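The Small Brass Lock

Percy Ospina keeps his padlocks in a bread drawer. The bread moved to the counter years ago, when the drawer filled up, and the family got used to it. There are 112 of them in there, most with a key on a loop of string or wire. The ones without keys go in a coffee can on the porch.

Ospina ran the front desk at a storage yard in Prarby until he retired. The yard rented out units with sliding doors, and every renter brought a lock. Some were expensive. Most were plain brass ones from the hardware rack, the kind sold on a card with a pair of keys.

"People think a lock is the strong part," he said. "Then they put the key under a brick."

When renters quit paying, the locks got cut. When they quit paying and left the key at the desk, Ospina kept both. That's how the drawer started.

A brass padlock is a simple thing to understand. The body holds a cylinder, and inside the cylinder is a row of pins sitting on springs. With no key, the pins block the cylinder from turning. The cuts on the right key lift each pin to its own height, and then the cylinder turns and lets go of the shackle. Cheap locks may have 4 pins. Better ones have more, and the fit between the parts is tighter.

Brass is used because it cuts cleanly and doesn't rust. It's also soft enough that an old lock gets smooth around the keyhole, where thousands of near misses have rubbed it. Ospina can tell a shed lock from a gate lock this way. The gate locks are worse, he says, from people trying to open them in the dark.

Lining up a key is harder than it sounds. The blade is thin, the slot is only a little wider, and a hanging padlock swings away when it's pushed. Most people hold the body in one hand and bring the key with the other. Ospina tells his grandchildren to set the tip in first, wait until it sits straight, and then push.

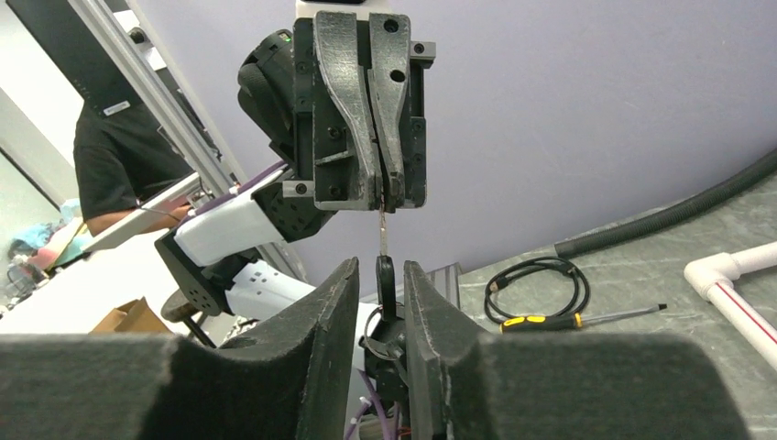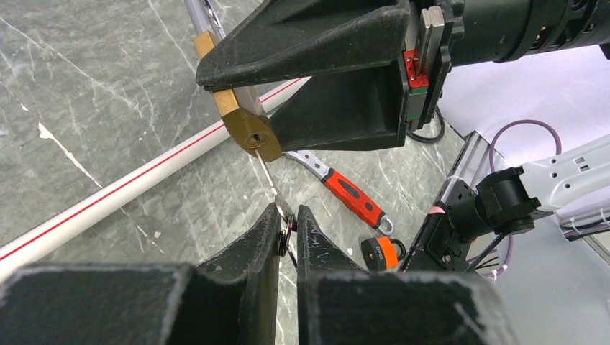

A key that goes in and won't turn is the complaint Heiðrún Ladefoged hears most. She has the repair bench at Palomino, a hardware store in Clatcombe, and she charges $2 to look at a padlock. If it only needs cleaning, that's the whole bill.

Her first question is what has been sprayed in it. Cooking oil is common. So is heavy grease, which works well for a month and then collects grit until the pins stick. She rinses the cylinder with solvent, lets it dry, and puts in a little dry graphite or a lock lubricant. She runs the key in and out several times before trying to turn it, wiping the blade on a rag each time.

Worn keys are the other half of her work. A copy made from a copy made from a copy loses something at each step, and after a while it's too low to lift the pins. She asks customers to bring the oldest key they own, even if it's bent. A bent key can still be measured.

She doesn't like crowded key rings. A lot of weight hanging off one key pulls it sideways in the slot, and on a padlock that moves around anyway, it wears the cylinder faster. A single small ring is fine. Her own padlock key has a ring to itself and hangs on a nail by the back door.

In November a man from Andon Road brought her a lock off his father's boat shed that hadn't been opened in years. She had it on the bench for two afternoons. The key went in on the first one and turned on the second. He paid the two dollars and bought a new lock for $95, a big steel one, for the shed.

The old one he left on the counter. Ladefoged called Ospina, who drove over that Saturday to get it.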